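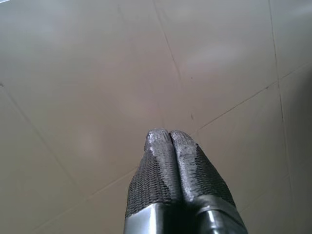
Hard floors in public buildings: why slip readings drift
Speaker notes, 22 Sep 2019

Slide 1. Title
Wait for the doors to close. Mention that the handout has the test tables and that the slides do not.
Scope: smooth tile in lobbies and corridors. Kitchens, pool decks and outdoor steps are left out.

Slide 2. The problem
A tile is bought on a lab value. The lab value is taken on a new, clean sample under fixed conditions. Two years later the same floor reads lower in one place and higher in another, and the building manager wants to know which number to believe.
Both can be correct. The reading belongs to the surface plus whatever is on it.

Slide 3. Site
Ploderville library, ground floor. 700 square meters of glazed tile, laid in one contract from one batch.
Main entrance on the north side, staff entrance on the east. Nearly all visitors use the north doors.
Say where the elevator is, people always ask.

Slide 4. Method
Pendulum tester, soft rubber slider, water applied by spray bottle.
305 test points on a grid, each point swung in two directions at right angles.
Slider conditioned on abrasive paper before each new row. We skipped this on the first row and had to repeat it. The rejected values are in the handout, marked R.
Level the instrument at every point. On a floor with slight falls toward the drains, a setting carried over from the last point will be off.

Slide 5. Results, before cleaning
Point to the map. Dark squares are low readings.
Lowest values are in a band inside the north doors and along the front of the returns desk. The corridor to the meeting rooms is close to the supplier's figure.
Do not read the table aloud.

Slide 6. Residue
The low band did not match the heaviest wear. It matched the route of the scrubber.
The machine was filled at the sink by the north doors and started there each night. Detergent was dosed by hand. The first few passes got most of it.
Residue dries to a thin film. Add water and the film goes back into solution, so the wet test reads low.

Slide 7. After rinsing
Two plain-water passes, floor left to dry overnight, same grid again in August.
81 points moved up by more than the repeat error of the instrument. Nearly all were in the band.
The points in front of the returns desk moved very little. Those are worn, and rinsing does not bring back a glaze.

Slide 8. Products
Gallevix and Humeo were both tried at the labeled dilution. No difference we could separate from scatter. Over-dosing either one gave the film again.
If asked about coatings: not tested.

Slide 9. Cost
Metered dosing unit, fitted by MacKinnon: $1,320 including the valve.
Etching the desk area was priced separately and has not been approved.

Slide 10. Recommendations
Test before and after a plain rinse. Record both.
Mark the test points on a plan, with distances from two walls.
Keep the slider with its conditioning log.
Ask the cleaning contractor where the machine is filled.

Questions
Likely one: can a shoe be dragged by hand as a quick check? It will find a very bad patch. It gives no number that can be compared with next year's.
Spare slide 11 has the temperature correction if anyone wants it.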